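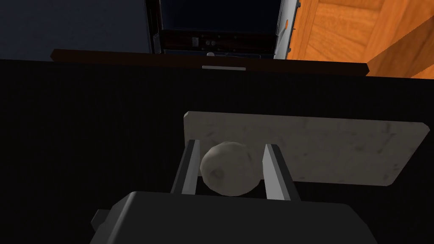 Recording a pick-and-carry task in Cliltari by remote control

These are the steps we use at Pargate to record one object-moving task in the simulated flat. The robot picks something up from the worktop, carries it through the flat and sets it down. You drive it the whole way with a pair of Jolix hand controllers, and Ki writes the recording to disk.

You need Cliltari installed, both controllers charged and a chair without arms. Set aside an afternoon for your first batch. We ask new people for 72 good recordings of a task before anyone trains on it, and the first few always go in the bin.

1. Set the home pose

Load the flat and wait for the objects to settle. Hold the controllers at elbow height and press both side buttons together. The arms snap to your hands from that moment, so be sitting the way you mean to sit. If the arms jump, let go, reset and press again. Don't try to correct a bad home pose by leaning.

2. Approach and grip

Come in slowly with the fingers wide. Put the object in the middle of the gap before you start to close. With lumpy things the two fingers rarely touch at the same instant, and if one side pushes first the object rolls. Close with a steady squeeze of the trigger. Once both fingers are on it, stop squeezing and hold for a short count before you lift.

Start the recording before the approach. A clip that begins with the object already in the gripper teaches the carry and leaves out the hard bit.

3. Check the view from the body

Wrist views are good for the grip and poor for nearly everything else. Switch to the body view before moving the base, and keep half an eye on the arm you aren't using. It is easy to leave it stuck out to one side — the recording will keep it there, and the trained robot will copy you. 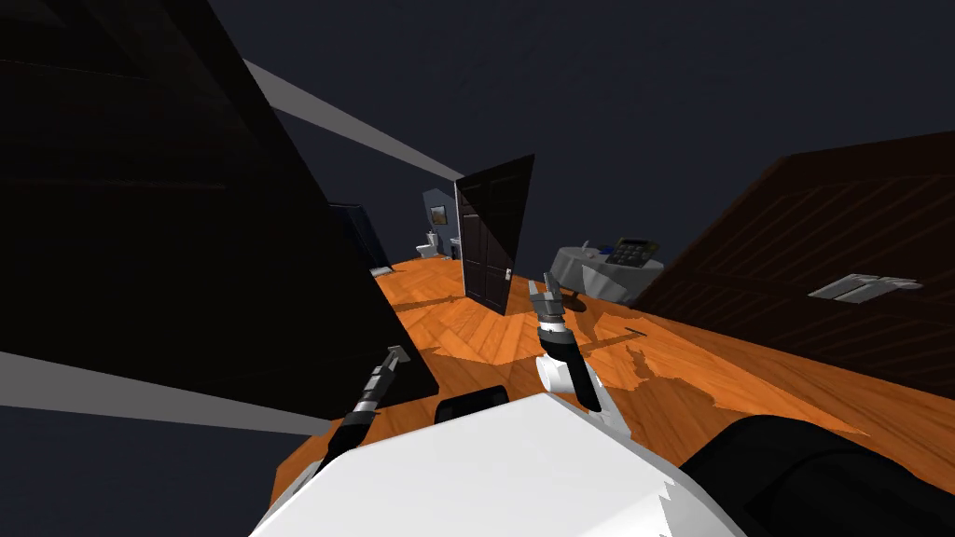

Gun-woo Chae wrote in to say that he parks the idle arm with a button instead of moving it by hand, and that his batches came out much more even once he did. He also asked whether the park movement should be trimmed out afterwards. We leave it in. The park command is in Ki under Arm settings, and it is off by default.

4. Lift and carry

Raise the object straight up until it is clear, then turn. Turning and lifting together looks smoother on screen but gives you recordings that disagree about when the turn starts. Keep your wrist still as you drive. If your hand gets tired, stop the base first and rest second. 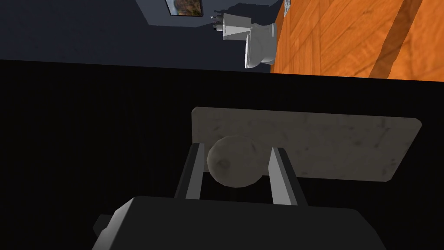

Keep the squeeze the same from pick-up to set-down. If the object slips, don't save it with a quick grab. Mark the attempt as failed and start over. Ki keeps failed attempts in their own folder and they don't count towards your total.

5. Go through doorways

Doors are where most attempts are lost. Drive up square, stop, bring both hands in towards your chest, then go.

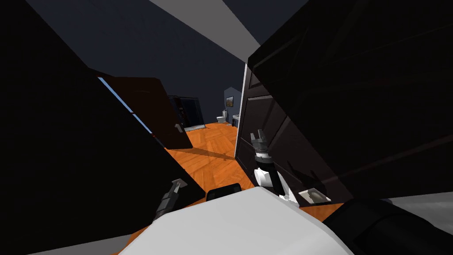
The base turns about its own centre, and your hands do not feel how wide the robot is. So treat any turn beside a door as a separate move. Look at how near the right gripper is to the white edge of the closer door: from a position like that, draw the right hand in before you turn at all. The door further on is partly open, and it gets the same treatment when you reach it.

6. Set down and save

Lower until the object touches, open the fingers fully, and back the hand away before you stop recording. Save, reset, and take a break after every 5 attempts. Play back the last one while you rest.

If Ki reports more than 1,000 dropped frames in a session, throw the session out and check the controller batteries.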